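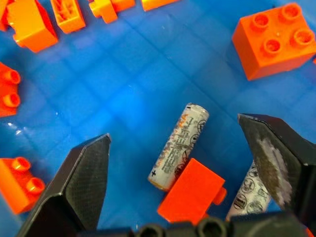 Orange bricks and a pair of batteries in a blue bin.

The Case for the Junk Drawer
By Everett Nakamura
May 20, 2018

My sister-in-law has labeled her house. She did the pantry first, then the linen closet, and by the time we visited she had reached the drawer by the phone, the one where everything without a home used to live. It now holds five small trays. One says CLIPS. I asked where the loose key went, the one that opens nothing, and she told me she had thrown it out. She said this in front of the children.

I blame the catalogs. Berkell will sell you a set of drawer dividers for $130, and the dividers are lovely, and the drawer in the photograph contains four pencils and a lemon. I have never met the person who lives like this. I assume they own a second house somewhere, full of tape.

The theory behind the dividers is that a thing has one proper place and that you will be calmer once it gets there. I tried it for most of a winter. What I found is that I own very few things of any clear kind. Is a picture hook hardware or decor? Do batteries go with the flashlight, with the smoke alarm, or with the toys that eat them? I stood in the kitchen at eleven at night holding a bicycle reflector and felt less calm than I had in years.

In the old drawer there was no question. You needed a battery, you stuck your hand in, and you came out with a battery, a birthday candle and the warranty for a toaster we left behind in Benavides. Half the repairs in our marriage began with my wife looking for scissors and finding the missing screw.

I'll grant the other side a little. A junk drawer that won't open is a wall. There was a stretch when ours had to be worked with a butter knife, and I don't defend that period. A person should also know which of his batteries are dead, and I have been meaning to find out.

But the people who write the tidying books talk as if mess were a kind of lie you tell yourself. I think it's closer to a diary, kept by someone too busy to write. My father's drawer, when we finally emptied it, had a fishing license, a child's shoelace and a matchbook from a diner none of us had ever heard him mention. We argued over the matchbook for an hour. In trays, it would have been under MATCHES, and one of us would have lit the grill with it.

My sister-in-law comes to stay with us in June. I have hidden the label maker she gave me, and you can guess where.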